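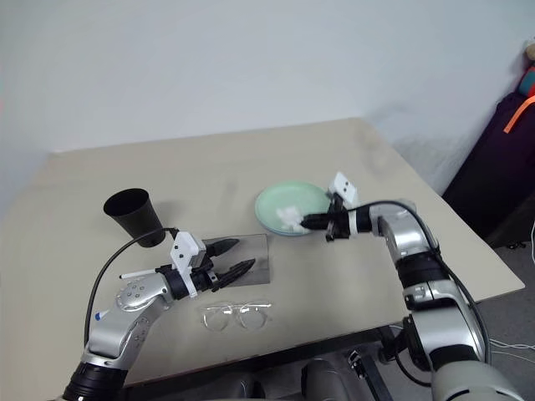 On the bench at Paltine.

Promotional Products: Questions We Get Before an Order (and a Few We Wish We Got)

Do giveaways work?
Sometimes. Paltine has sold imprinted pens, totes and drinkware long enough to distrust anyone who answers that with a flat yes. A decent item handed to someone who might buy from you keeps your name in view for a while. A bad item handed to everybody at a trade show goes in the hotel trash. If you can't tell us who is getting the thing, we'd hold off on ordering it.

What about those studies showing how many times people look at a logo?
We've read a lot of them. Most come from people with something to sell, and few explain how a "look" was measured. We don't print those numbers in our catalog. Track it yourself if you can — a separate phone line or a web address used only on the giveaway will tell you more than any chart.

What is your minimum?
For the Tillman line of pens and markers, 600 pieces with a one-color imprint. The per-piece price drops again at 2000. Please don't let that second number talk you into anything. A cheaper pen you never hand out is a box in the supply closet, and your phone number may change before you get to the bottom of it.

Is full-color printing worth the extra money?
On a flat surface with a real picture or a shaded logo, maybe. On a pen barrel, rarely. The imprint area is narrow and small type fills in. If your logo is two words in blue, print two words in blue. We charge less for it and it reads better from arm's length.

Will the imprint wear off?
Yes, in time. Any supplier who says "permanent" should be asked what it means by that and whether it will put it on the invoice. Pad printing on a glossy barrel goes first where the fingers rest. Laser marking lasts longer but only works on certain finishes. Ask for a blank and a printed sample, carry both in a pocket with your keys for a week, then decide.

Are the "eco" items any better?
It depends what the word is covering. Some carry a recycled content figure and some just have a leaf on the box. Item 619 in our catalog used to have the leaf. The factory couldn't tell us what it stood for, so we took it off the listing. The item is the same as it was.

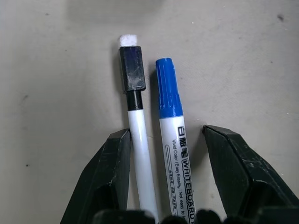

Dandatby wrote in to say that they ordered the recycled totes from us anyway, that the handles held up fine, and that we should quit running down our own stock. Fair enough on the handles. We'd still like to see the paperwork on the fabric.

Can I see a proof first?
You get one emailed proof free, and we won't print without your written OK. Read the phone number out loud. Then have someone else read it. A proof on a screen won't show you the true ink color, whatever the settings on your monitor. A physical pre-production sample costs $33 and gets credited back if you go ahead.

How fast is rush service?
Faster than regular, slower than the word suggests. The clock starts when you approve the proof, so an order placed Saturday with artwork still to come hasn't started yet. Shipping time is on top.

What is Pladumix, and do I need it?
It's the soft-touch coating offered on some barrels. It feels nice when new. It also picks up lint, and it adds to the price of every piece. Most customers skip it.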